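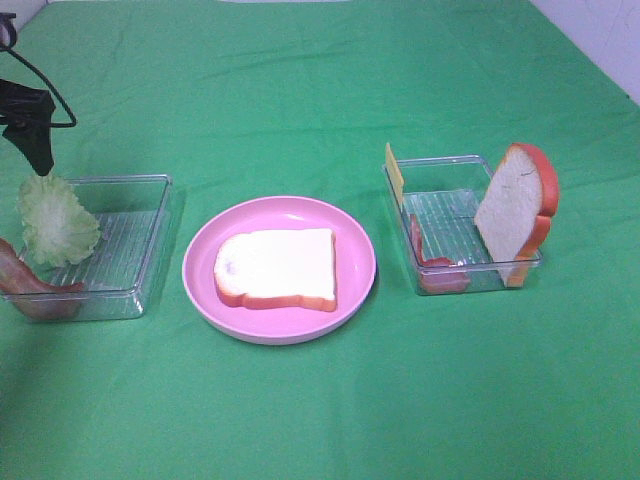

Sandwich bench, set up for a single order: bread on the plate, fillings in the tubs.

Sandwich Hand and Lunch Counter Assistant (two positions)

Prata Lunch Counter, Flesard
Casual, with part-time hours possible after the trial period
Start: January

About the job

Prata makes sandwiches and rolls to order for people who work in and near the Flesard building. We also pack lunch boxes for offices and two schools. We are looking for two people to work on the sandwich bench in the mornings and serve at the counter over lunch.

Most of the work is done standing at a bench, making one sandwich at a time from a docket. You will put bread on a plate, add the fillings the customer has asked for in the order on the docket, close it, cut it and pass it along. It is repetitive work and you need to be happy doing it for several hours. On a busy day the kitchen sends out 800 items between opening and close, counting the office boxes.

You do not need a qualification. We will train the right person in how we do things. If you have worked in a café, canteen, deli or school tuckshop, please tell us, but it is not a requirement.

What you will do

Wash, spin and separate lettuce, and pick out any leaves that are brown or torn.
Cook bacon on the flat grill and drain it before it goes to the bench.
Fill the clear tubs from the cool room and return them between rushes.
Make sandwiches to the docket, including allergy and no-meat orders.
Wrap, label and box orders for pickup and delivery.
Serve customers, take payments and answer the phone.
Wipe down benches, change cloths, wash tubs and plates, and sweep and mop at the end of the shift.
Check fridge temperatures and write them on the sheet.
Tell the shift lead when stock is low.

How the bench works

Each person has their own section of bench and is responsible for it for the whole shift. The plate goes in the middle. Fillings go either side of it in tubs, so you are not reaching across the bread. Tubs are topped up in small amounts and we do not overfill them. Anything left in a tub at close is thrown out and recorded.

We have a standard build for each item on the menu. The BLT and the ham and cheese are the two biggest sellers and you will learn those first. Custódio Moreira runs the bench and will work beside you for your first four shifts. After that you will be on your own section, with someone in the next section to ask.

Orders with an allergy note are made on a separate board with clean gloves and fresh tubs. You will be shown this on your first day and must follow it every time. If you are unsure about an ingredient, stop and ask.

Hours and pay

Shifts start at 6.30 am for the bench and 8 am for the counter. Bench shifts finish at 1.30 pm. Counter shifts finish at 3 pm. We are closed on weekends and public holidays, and for two weeks over Christmas.

You can expect between 12 and 25 hours a week. The roster goes up a fortnight ahead. Pay is at the award rate for your age and classification, plus casual loading and super. Wages are paid fortnightly into your bank account.

You get a meal on every shift. We supply aprons, caps and gloves. You need to bring your own closed, non-slip shoes and wear plain dark trousers.

What we are looking for

You must:

be 16 or older
have the right to work in Australia
be able to start on time in the early morning
be able to stand for a full shift and lift boxes up to 12 kg
read a docket in English and speak clearly with customers
be comfortable handling meat, including pork, as well as dairy and eggs
follow hygiene rules without being reminded

It would help if you:

have a food handling certificate (we pay for the course if you don't)
have used a till or card machine
can drive and are willing to do the odd office delivery
speak a second language

Getting here

The counter is on the ground floor of the Flesard building, on the Vakonora Road side. The 8 bus stops outside. There is no staff parking in the building, but there is free street parking if you arrive before 7 am. Bikes can be locked in the rear yard. The staff entrance is the green door next to the loading bay.

The kitchen is on one level with no steps. If you need a change to the bench height, the hours or anything else to do this job, tell us when you apply and we will talk it through with you.

How to apply

Send a short résumé, one or two pages, with the names and phone numbers of two people we can contact. One of them should be someone you have worked for, or a teacher or coach if this would be your first job. Please also write a few lines telling us which shifts you can do and whether you would prefer bench or counter.

You can email your application to the kitchen manager, Margarida Neves, using the form on the Jobs page, and quote reference 1391. You can also hand it in at the counter after 2 pm. Please do not come in between 11.30 am and 1.30 pm, when staff will not be able to talk to you.

We will ring people we would like to meet. The interview takes 20 minutes and is with Margarida and Zewditu Kassa, who does the roster. If that goes well you will be asked in for a paid trial of three hours on the bench. You will make sandwiches from real dockets with Custódio next to you. Wear suitable shoes and tie long hair back.

We will let everyone who does a trial know the result by phone, either way, within a week.

Questions about pay or the roster can go to Zewditu on the office line between 2 pm and 4 pm. Applications stay open until both positions are filled.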